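## 4. Recording Demonstrations at the Sorting Station

This section applies to operators who record demonstrations on the two-arm station at the Wekbridge site. It assumes that the arms have been powered and homed as set out in Section 3. Operators who have not been signed off by Benedetta Marino or Dénes Veres shall not record alone.

### 4.1 Preparing the table

1. Clear the tabletop of all tools, packaging and personal items.
2. Set the green, blue and yellow bins in a row on the wire stand. The stand must not rock when a bin is pressed lightly at one corner.
3. Open both grippers fully and bring the arms to the ready pose. Neither gripper may touch a bin or the stand.
4. Check that the cables on each arm move freely through the full range of the shoulder joint.
5. Log in at the desk and select the project name **Vaher**. Confirm that the operator field shows your own name.

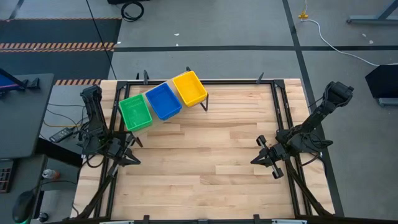 Parkik Station Guide | Issue 16 | Page 24

> **Caution:** Stay on the outer side of the hazard tape while the arms are live. Cables on the floor around the station present a trip hazard and must not be moved during a session.

### 4.2 Recording an episode

One episode is one complete attempt at the task, from the ready pose back to the ready pose.

1. Place the items for the episode according to the layout card. Use a new card for each episode.
2. Press **Record** and wait for the tone before moving.
3. Carry out the task at a steady pace. Small corrections are acceptable and should be left in the recording.
4. Return both arms to the ready pose and press **Stop**.
5. Mark the episode *Complete*, *Failed* or *Discard*. Failed attempts are kept. Use *Discard* only for equipment faults, interruptions or a wrong layout.
6. Enter a note of no more than 79 characters if anything unusual occurred.

**Note:** Do not practice the task while recording is on. Practice runs that enter the data set have to be removed by hand, and Aušra Vanags will return the whole batch to the operator for review.

A full batch is 700 episodes. Batches may be shared between operators, but each operator must record at least 24 episodes in a row before handing over.

### 4.3 Shelf and floor layout

The second layout trains the system on bins at different heights. The row of three stays on the raised board, in the same color order as before, and a further blue bin goes on the floor.

1. Load the floor bin with the items named on the layout card.
2. Position it so that the gripper can reach both the floor bin and the board without a change of base position.
3. Lower the gripper slowly for the first approach - floor clearance is not checked by the software in this release.
4. Keep the space under the board clear.

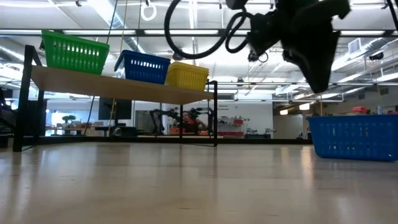

**May bins of another color be used on the floor?**
Only with written approval from Ida Rothe, as the color of the floor bin forms part of the task label and a change affects every episode in the batch.

### 4.4 Lighting

Overhead lights are to remain on at full level throughout a batch. Glare on the floor is acceptable. Where daylight changes noticeably during a session, enter the start time in the batch log and continue.

### 4.5 Closing a session

1. Bring both arms to the rest pose and release the motors.
2. Upload the session to the Brerndale server. Do not switch off the desk computer until the upload bar has cleared.
3. Compare the episode count on screen with the batch log. Report any difference to Jurgita Lukoševičius before the next session begins.
4. Return the items to their storage boxes and file the used layout cards with the log.

> **Caution:** Support each arm by hand when releasing the motors. An unsupported arm may drop onto the tabletop.

Changes to the layout cards since February are listed in Appendix C.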